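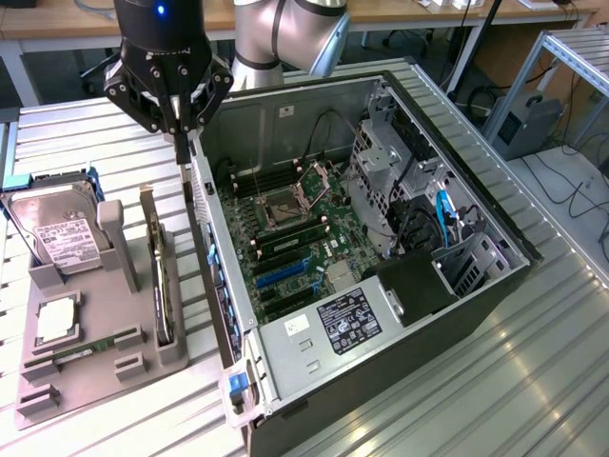
Open tower case on the workbench, side panel removed, with spare components in the gray parts tray at left.

Equipment Review: Grevar Bench Parts Tray
Prepared for the Hostorow Technical Training Center by Sheena Moffat, Workshop Standards
7 Sep 2019

Purpose of the review

The Center's hardware course requires students to remove and refit the main components of a desktop tower. Until this year, parts taken out of a machine were placed on antistatic mats or in shallow cardboard boxes. Both arrangements were judged unsatisfactory in the March inspection of the workshop. Drives were stacked on one another, processors were set down wherever there was space, and memory modules were returned to the wrong machines on more than one occasion.

The Grevar tray was selected for trial as a possible replacement. It is a 3D-printed holder, supplied in gray, with separate positions for the parts most often handled in tower maintenance. The trial covered 18 teaching sessions at 4 benches. This review records the findings and makes a recommendation on purchase.

Layout

The tray is intended to stand directly beside a case laid on its side. Placed to the left of the machine, as it was throughout the trial, it keeps the spare parts within reach and leaves the area above the motherboard clear.

A 3.5-inch hard disk in its caddy stands upright at the upper left of the tray. This was the position most favored by instructors. A drive held on end takes up little bench space, and its label can be checked without lifting it. The caddy may remain on the drive, so students practice the same movement they will use when returning it to the drive cage.

An expansion card is held vertically in a slot of its own on the right. The card is supported along its edge, and the bracket remains free to be gripped. Students who had previously laid cards flat on the bench adopted the slot without instruction. The fit is adequate for a card of ordinary length. Longer graphics cards were not tested and should not be placed in the slot until the supplier confirms that it will bear their weight.

The processor and the memory module have places toward the lower end. The module is held between clips, which grip firmly enough to keep it from sliding if the bench is knocked. On one of the trays the clips were too tight when new, and two modules had to be eased out with both hands. The supplier, Dalgleish, exchanged that tray promptly and without charge.

The processor position is the weakest part of the design. It offers little protection to the underside of the chip, and instructors reported that students tended to drop the part into place from a small height. The Center's existing rule, that a processor is to be held by its edges and lowered with the heat spreader uppermost, should be restated at the start of any session in which the tray is used.

Use with the case open

The tray was tested alongside older workstation towers of the type kept for the second half of the course. These machines are well suited to teaching. The blue latches along the expansion slot covers are easy for a beginner to find, and the interior is open enough for memory, cards and drives to be identified with the side panel off.

Processor work calls for particular care. Once the metal retention bracket is raised and the socket is empty, the contacts are exposed, and no other part should be carried across the board. With the tray at the side, students were able to finish with the processor before reaching for memory or a card. Instructors considered this the clearest improvement on the former arrangement.

Cables remain a source of difficulty that the tray does not address. Students should continue to move loose SATA and power leads away from the board before fitting any component. There is no clip or channel on the tray for screws, and a separate dish is still required. Several instructors asked for a screw recess in any future version, and the request has been forwarded to Dalgleish.

Stability and surface

On the ribbed aluminum workbenches the tray sat level and did not rock. On the laminate tables in the adjoining classroom it moved when pushed from the side. Rubber feet are not supplied. Adhesive feet of the ordinary kind were fitted to 2 trays during the trial and corrected the fault.

The printed surface is slightly rough and collects dust in the corners of the slots. A dry brush is sufficient for cleaning. Solvents should not be used, and the trays should be stored away from radiators and direct sunlight.

The supplier makes no statement about static protection. The tray must therefore be treated as a holder only. Wrist straps are to be worn as before, and components that will be out of a machine overnight are to be returned to antistatic bags.

Comparison with the Fevness organizer

The Fevness organizer, a flat molded box with a lid, was considered at the same time. It is sturdier, closes for transport and includes a screw compartment. Its compartments are uniform, however, and a hard disk can only be laid flat across 2 of them. Students also found it harder to see which part was missing at the end of an exercise. It remains a sensible choice for field visits and for storage.

Recommendation

The Grevar tray is recommended for bench use in the hardware course, subject to the fitting of rubber feet and the continued use of antistatic precautions. It is not recommended for transport or for long-term storage of processors.

Instructors wishing to use a tray before the general issue may sign one out from the workshop office. Damaged clips should be reported on the standard equipment form, with the tray number entered in the first box.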